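# Why did the arm drop the case? (and other things you keep asking me)

Last updated 9 May 2019

I've been answering the same handful of emails since the write-up on the Poldale arm went out, so I'm putting the answers in one place. If you're new: I run a small tabletop manipulation setup in Altville, the arm picks up everyday objects and moves them, and one afternoon it picked up a tool case, let go of it too early and then kept pushing down on it. Nobody got hurt. It still bothered me enough to stop everything for a while.

## What happened, in short?

The arm was doing a plain pick and place. Go over the case, close on the handle, lift, move sideways, put it down. On the bad run it lifted fine, then the case slipped out partway across and landed on the table on one corner. The program carried on as if it was still holding something. It drove down to the "place" height, met the lid with both fingertips, and leaned on it until the motor driver tripped.

I hit the stop button too, but if I'm being fair to the driver, it beat me.

## Was it the handle?

Partly! The handle on this case is molded into the lid, down in a recess, so the fingers don't have much to get around. On a bag or a mug with a big loop you can be sloppy with the approach and get away with it. On a recessed handle, a little bit of yaw error means one finger is in the recess and the other is pinching pebbled plastic next to it. That will hold for the first few seconds of a lift and then it won't. 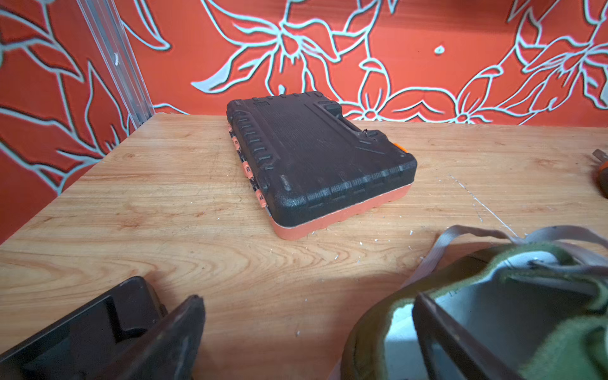
*The case on the table, as the wrist camera gets it. Handle at the right end of the lid, latches down the left side.*

The diagonal angle is a good one for testing, by the way, because the gripper has to turn to line up with it. Square to the table edge, the case is a much easier pick and you can fool yourself for days.

## So what was the real fault?

Grip detection. My code decided "I'm holding it" by checking the finger width once, right after closing. If the fingers stopped short of fully closed, there had to be something between them, so off we went. It never checked again.

Which means that from the end of the close to the start of the place, the arm was running on a single old reading. The case could have left the building.

I went back through the logs and out of 2,366 picks there were 49 where the finger width changed during the carry. Most of those were the object settling a bit and nothing came of it. I had all of this on disk the whole time and never plotted it, so yes, that one is on me.

## Why did it keep pushing?

Because I had turned the contact limit up in August and forgotten to turn it back down. We'd been working with heavier things and the arm kept stopping on perfectly normal touches, so I raised the number to get through the session. There was no note in the config file. There is now, in capitals.

## Did the case get damaged?

It came out of it better than I did. I checked the latches and the lid and kept using the same case for all the tests afterward, mostly because I wanted to reproduce the slip with the same handle and the same surface.

## What did you change?

- The finger width is now checked all the way through the carry. If it moves more than 2 mm, the arm stops where it is and waits for me.
- The contact limit went back to its old value, and the program prints it on the screen at startup.
- The place move slows down near the table. I resisted this one for ages as it makes every run longer. It's fine. You get used to it.
- A stopped arm no longer opens its fingers by itself. It used to, and if the object happens to be half held at that point, you've just made a second drop.

I then did 30 runs with the case at different angles. The slip came back twice, and both times the arm stopped in mid-air and sat there. I was ridiculously happy about a robot doing nothing.

## Can't you just squeeze harder?

I tried! More force helps if both fingers are properly in the recess. If one of them is sitting on the lid, more force pops it off sooner. Squeezing harder also hides a bad approach on easy objects, so you find out about it later on a hard one.

Softer fingertip pads are a better bet. I have a set from Piras that I haven't fitted yet, so please don't ask me how they compare.

## Do you use the wrist camera to check the grip?

Not yet. It's used for lining up before the pick. I'd like to use it to see whether the handle is still between the fingers during the carry, but the case fills a lot of the view once it's lifted and the light changes as the arm swings across. The finger width check is one number and it runs fast. Camera second.

## Should I have a guard around mine?

If other people walk past it, yes, put something up. On my setup the rule is that hands stay off the table while the drives are live, and the stop button lives where I can slap it without looking. It used to be behind the monitor. Go and look where yours is.

Please don't treat my rules as a safety assessment, though. A small arm is still plenty strong enough to trap a finger against a hard lid, and that was my first thought when I watched the log back.

## I have the Mumden controller. Am I affected?

If you're using my pick and place script, then yes, the controller doesn't matter, as the grip check is in the script. Pull the new version and look at two settings: `carry_check` should be on and `contact_limit` should be whatever you normally use, not the number I left in there. If you wrote your own, search for the place where you decide the object is held and see how many times that line runs.

## Can I get the logs?

You can have the ones from the bad run and the repeat tests. Email me and say what format you want. The older ones are a mess of three different column orders and I need to sort them out before I inflict them on anyone.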